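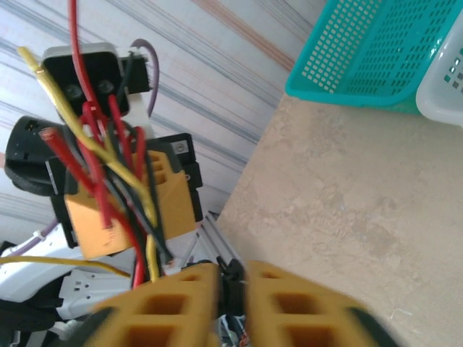
Wrist-camera policies are trained on what the camera sees, and a camera bolted to a wrist sees a good deal that has nothing to do with the task. This handout covers one way of measuring how much that matters, and one way of reducing it. We start with the parts of the view that never change. The gripper's own fingers are always at the bottom of the image, large and out of focus, and their printed lattice of rectangular holes takes up pixels in every sample. Then there are the parts that may change a lot. A second wrist assembly at close range brings in red, yellow, black and purple wires lying across one another, and a printed block in the same yellow-orange as the fingers. A network that has learned "yellow-orange means my fingertip" has a problem with a view like that, and the question for this session is how to find out whether it has learned such a thing.

Terms used in this handout

Self region: the pixels covered by the robot's own gripper as seen by its own camera.
Peer region: the pixels covered by any other robot hardware.
Background: everything else that is not a task object, such as wall, worktop and storage baskets.
Task region: the object to be grasped and the place it is to go.

The four regions are labelled by hand on a small set of images and then extended to the rest by a segmentation model. Hand labels are the slow part. In the Tisivach set, which we use throughout the course, 288 images were labelled by hand. Loose wires were the main source of disagreement between labellers. The rule we settled on is that a wire belongs to the region of the part it is attached to, and if that cannot be seen, it goes to the peer region.

The occlusion test

The method is simple. Take a trained policy and an image. Replace one region with the mean colour of the training set, run the policy again, and record how far the predicted action moves. Do this for each region in turn. If the policy is using the task region and ignoring the rest, masking the task region should move the action a lot and masking the others should move it very little.

Two cautions. First, a flat patch of mean colour is itself an unusual input, so some movement is due to the patch and says nothing about the region. We correct for this by also masking random areas of the same size and subtracting the average result. Second, masking the self region is not expected to give zero. The finger positions tell the policy how far the gripper is open, and it is right to use them. Only the peer and background scores should be close to zero after correction.

The Lorkance result

The Lorkance policy was trained on 771 demonstrations, all recorded with one arm on the bench. It was then tested with a second arm parked in view. Grasp success was 100 per cent on the training bench and fell sharply once the second arm was present. The occlusion test gave a high peer score, and the predicted actions leaned towards the printed parts of the parked wrist. The background score stayed low.

This pattern is easy to misread. A low background score only says that the policy coped with the backgrounds it was given. The same policy was later moved to the Lyons bench, which has a different worktop, and there the background score rose as well. Scores belong to a policy and a set of images taken together, so always report both.

Region mixing

The fix we tried is called region mixing. During training, the peer region from one image is cut out and pasted into another, behind the self region and never over the task region. The action label is left unchanged. Pasted patches are rotated and scaled, as a wrist camera tilts a great deal and the same part can appear at almost any angle.

With region mixing the peer score dropped to near zero. Training took longer and success on the plain bench was slightly lower. We do not yet know if that small loss is real. The Rostau group uses a version that also shifts the hue of the pasted patch. We have not compared the two properly.

For the lab session

Work in pairs. Each pair gets 8 images and a trained policy. Label the four regions separately, without discussing them, then compare your masks and write down where they differ. Run the occlusion test with both sets of labels. If the peer score changes noticeably between the two, say which pixels are responsible. Hand in the masks, the corrected scores and half a page of notes. The script expects masks in the same order as the list of terms, and it will not warn you if they are swapped.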